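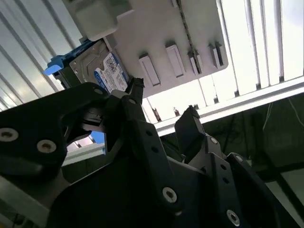 Figure 1. Gripper fingers near the hard drive, view from the wrist camera.

Unit 6. Insertion Faults in Robotic Disassembly
Course notes, Saltent Technical Program
Instructor: Impi Kiiskinen

Required reading: Plallberg cell log, entries 1,393 to 1,402.

6.1 The fault
In September the Plallberg cell halted during a parts transfer. The controller reported a position error, and the operator cleared it and resumed without inspecting the grip. The second attempt pressed a part against the rim of its slot until the force limit stopped the arm. The fixture had shifted on the bench after a cleaning, and the stored slot positions were no longer valid.

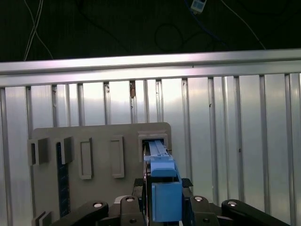
Figure 2. Blue plastic part entering a slot in the fixture board.

6.2 Contributing conditions
A long part held at one end magnifies any angular error at the other. The force limit had also been raised to 34 newtons for an earlier task and was never restored – a change missing from the log. 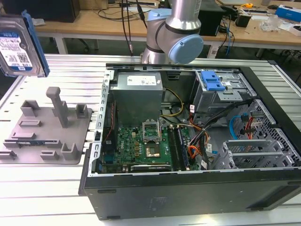
Figure 3. Open computer case on the bench, with the fixture plate at left.

6.3 Required response
After any position error, students shall press the stop, confirm that the arm is at rest, and inspect the grip before clearing the message. Fixture positions shall be taught again whenever the plate has been moved. Hands shall remain outside the case while the drives are powered.

Written fault reports are due at the next laboratory session.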